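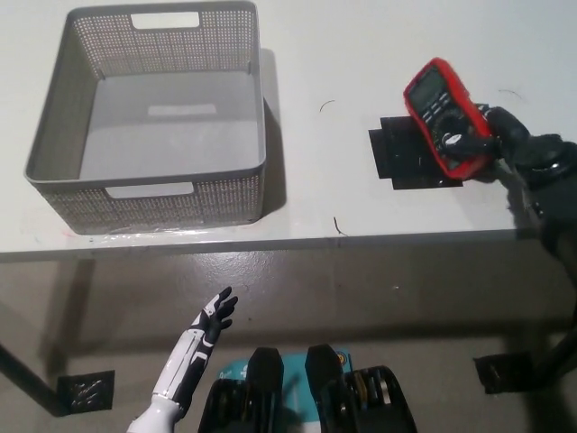 4.3 Handing Over Meter Sorting to the Robot

This section applies to staff at the Osterau and Jimville workshops. The Zillis unit now places returned multimeters in the gray basket. Bench staff remain responsible for inspection, labeling and the final decision on repair.

1. Place the empty basket on the left side of the table with one handle facing the robot.

2. Set one multimeter on the black pad. Do not place a second meter until the first has been released into the basket.

3. Clear leads, clips and loose wire from the table.

4. Select SORT on the bench terminal and enter your staff number. The cycle begins after 2 seconds.

5. When the cycle ends, check the position of the selector dial on each meter before you sign the tray card.

CAUTION: Keep hands and sleeves off the table while either arm is moving. Press STOP before reaching for a meter — even one that appears to be slipping.

Note: The former sorting post has been merged with inspection. Staff who held it keep their grade and shift, and must complete the Radu training module before working alone. Training hours are paid.

Note: The cycle counter is not a measure of individual output and may not be used in staff reviews. Report a service request at every 1,000 cycles.

Questions about revised duties should be sent to Gheorghița Pascu, Workplace Transition Office, extension 3612.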